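# Dust and Fan Noise in Shared Office Computers

Module report, May 2019

## 1. Background

The Grotgate building has 126 desktop computers on two floors. Most stand on the carpet under the desks. Staff had complained about noise, mainly in the afternoons, and the usual response was to replace the fan. This report examines whether cleaning the cases on a fixed schedule would reduce the noise enough to avoid replacement.

The work was limited to one term. No changes were made to the heating or to the layout of the rooms.

## 2. Method

A sample of 13 machines was taken from the ground floor. All were of the same Stellix model and had been in use for at least two years. Each was measured before cleaning, directly after cleaning, and again at the end of the term.

Sound level was taken with a Janssen handheld meter placed 50 cm from the front of the case. The room was closed and the ventilation switched off. Fan speed was read from the system monitor after a video file had been playing for ten minutes. Three readings were made each time and the middle one was kept.

Cleaning consisted of removing the side panel, brushing the fan blades and blowing out the heatsink with compressed air. The fan was held still during this step. Dust was collected on a sheet and weighed.
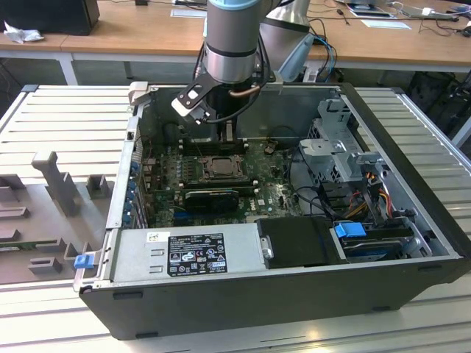 *Reading time: 9 minutes (full report with appendices)*

## 3. Results

The highest fan speed recorded before cleaning was 3,178 rpm, on a machine next to the main entrance. After cleaning, the same machine ran at 2,240 rpm under the same load. Sound level fell in eleven of the machines, by up to 6 dB. In the other two it did not change. One of these had a worn bearing, which could be heard as a low rattle at all speeds.

Machines near the doors held more dust than those by the windows. Raising a case off the carpet seemed to help, but only three in the sample were raised, and these were also the furthest from the doors. The two effects cannot be separated with the data available.

At the end of the term, fan speeds had risen slightly in most cases but remained well below the first readings.

## 4. Limits

The meter was checked against the Avar calibrator in January but not afterwards. Any drift would affect the last set of readings most. The upper floor has hard flooring and was not sampled, so the results should not be applied to it.

## 5. Recommendation

Ground floor machines should be cleaned once a year, and those nearest the entrance twice. Fans should be replaced only if the noise remains after cleaning. Raw readings are in Appendix A and the cleaning checklist is in Appendix B.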